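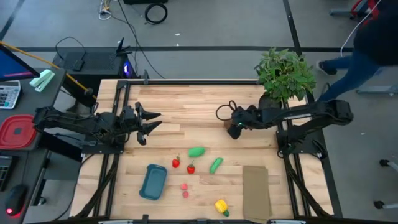
In Praise of the Plain Toy Vegetable

Home Essays Household Letters Archive

9/13/21
By Anouk Jansen

I have strong feelings about toy food, and I have had them long enough that my family will leave the room when I start. So I am going to set them down in print, where I can go on as long as I like.

My feelings come down to this. A child's play kitchen should be stocked with fruit and vegetables that look like fruit and vegetables, that fit in a small hand, that don't talk, and that belong to no particular set. A yellow bell pepper with a green stem. A cucumber. A couple of red strawberries with leafy tops, and a tray to put them all in when somebody calls that supper is on the table (the real supper, I mean, with the real cucumbers). You can build a whole childhood of pretend suppers on that much, and I think you can build a better one than you can on most of what gets sold now.

I bought a great deal of the other kind before I came around to this. When my granddaughter turned three I went down to Birkell, our nearest shopping street, and came home with a pizza that sang. It sang a song about toppings. Each slice had a little button under the crust, and if you pressed two at once they sang over each other, a quarter of a second apart, and I can still hear it when I'm trying to sleep. She loved it for one afternoon. By the end of the week she was using the box it came in as an oven, and into that oven went a toy lemon that had been in our house since her mother was small, with most of the yellow rubbed off one end.

I have thought about that lemon more than a grown woman should. It didn't do anything, so she had to do all of it. It was a lemon when she wanted a lemon, and it was also a baked potato, an egg, a bar of soap, and for most of one July a baby bird that had to be carried everywhere in a sock. The pizza could only ever be pizza. Once you'd heard about the toppings you had heard what it had to say.

There is a fashion just now for toy food that is terribly refined. I see it in the shop windows and in the homes of people with much nicer sofas than mine. Everything is the color of oatmeal. The carrot is beige and the tomato is a sort of dusty rose, and you have to be told which is which. I understand why people buy it. It looks lovely on a shelf, and the parent who has to look at that shelf all day deserves a little consideration too. But I'm on the side of the loud ones. A pepper ought to be yellow enough to find under a couch. A strawberry ought to be so red that a child of two points at it from across the room and shouts. They are learning what things are called, after all, and it seems unkind to hand them a gray lettuce.

I'm less strict about whether the toys are exactly right in other ways. Half the play food I've known has been a bit of a puzzle. There is always a green one that might be a lime or might be a mango, and there are always a few little round things at the bottom of the bin that are raspberries on some days and radishes on others. I used to think this was bad workmanship. Now I rather enjoy it, and the children certainly do, and they'll argue the point with you for as long as you can stand to sit on the floor. My grandson has held for a year that a certain brown lump is a meatball. His sister says it's a potato. I have eaten it as both, with a great show of chewing, and been asked if I wanted more.

Then there's scale, which nobody but me seems to get worked up about. I don't mind a strawberry as big as a lime. What I mind is a tiny one, the sort that comes in a dollhouse pack and ends up in the vacuum cleaner or worse. Give me a piece of fruit that fills a child's palm, so they can feel they've got hold of something. With the littlest ones I'd go bigger still, and I'd look hard at anything with a part that might come off.

Now the matter of the putting away, where I expect to lose some of you.

I believe in the one tray. I believe in it the way other people believe in fresh air. I've seen play kitchens with a labeled drawer for dairy and another for baked goods, and I have friends who keep them up, and I admire those friends and I wonder when they sleep. A small child can put things in a tray. You set it down, you say "in they go," and in they go, cucumber and all, on top of each other, and it's finished in the time it takes to find your glasses. Ask that same child to sort the fruit from the vegetables and you've begun a conversation about tomatoes that will carry you straight past bedtime.

A tray also keeps the collection honest. Mine holds up to 20 pieces if you don't mind a heap, and when the heap starts sliding off I know that something has to go to the cousins. I've been in playrooms with a tub of the stuff so deep that no child ever reached the bottom of it. They tip it out, they look at the pile, and they walk off to do something else. I'd do the same. Too much to choose from makes me want to lie down, and I'm not three.

I will say a word for cardboard while I'm here. A flat piece of it makes a cutting board, or a place mat, or the floor of a shop, or a bridge that the groceries have to get over. I never throw out a good sheet until it has gone soft in the middle. We had one from a Selness delivery that served as a market stall for a whole winter, with prices in purple crayon. A banana was 826 of something. I asked what, and was told it was just 826, and I paid it.

I'd like to see more of this food on the floor, too. We're very attached to the little kitchen as the proper home for it, with the little stove and the little sink, and I have nothing against the little sink. But the best games I've watched all happened on bare floorboards, where a thing could roll and be chased. Put a plant nearby and you have a farm. Put a bin nearby and you have a truck, or a well, or a soup pot big enough for a village, and everybody in the village is hungry at once.
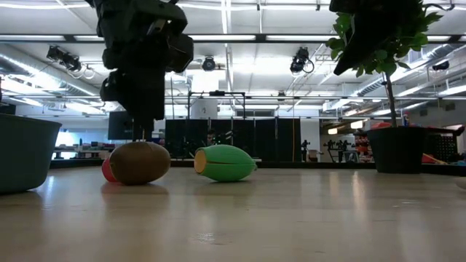

Geetha Thevar wrote to tell me that I'm wrong about at least one thing, and since she has raised four children on play food to my two, I'm passing it along. She thinks I undersell the kind that comes apart. Her youngest wouldn't look at a whole apple, she says, but hand him one that opened down the middle and he would sit there opening and closing it until the rice was done. To her mind the seam is the best part. She also says the one-tray system is a fine idea for people who have never stepped on a cucumber in the dark, and that a lid would improve it.

I've turned this over for a few days and I think I agree with her about the seam. Children do like to know what's inside of things. I was so busy being cross about pizzas with buttons that I lumped every toy with a trick in the same bin, and that was unfair to the ones that only show you a round pale middle and leave the rest up to you. My daughter had a pear like that once. We lost one half of it, and the remaining half was put to use as a boat, a shoe, and a telephone. So I'll allow halves, and I'll even allow an odd half with no partner, which in my experience is how most of them end up.

I don't agree about the lid. A lid gets lost by the second week, or it becomes a sled.

Sudheer Rodrigues, when I tried all this out on him over coffee, wanted to know why a child can't simply play with real vegetables. Well, they can, and they should, and mine did. A real pepper is a marvelous thing to hold and it smells of something. But a real pepper has a date with the frying pan. You can't leave it under the couch until spring and expect to be friends with it afterward, and you can't very well tell a child that dinner's delayed while the pepper finishes its nap. The toy one has all the time in the world. It'll be there when they come home from school, a bit dusty, ready to be soup.

So if there's a birthday coming up in your house, that's what I would get. Six or seven pieces, good bright colors, nothing with a battery. A tray, any tray. Save the box they come in, and if you are handed a plate with a strawberry and half a pear on it, do please sit down and eat the whole thing, and ask what's for dessert.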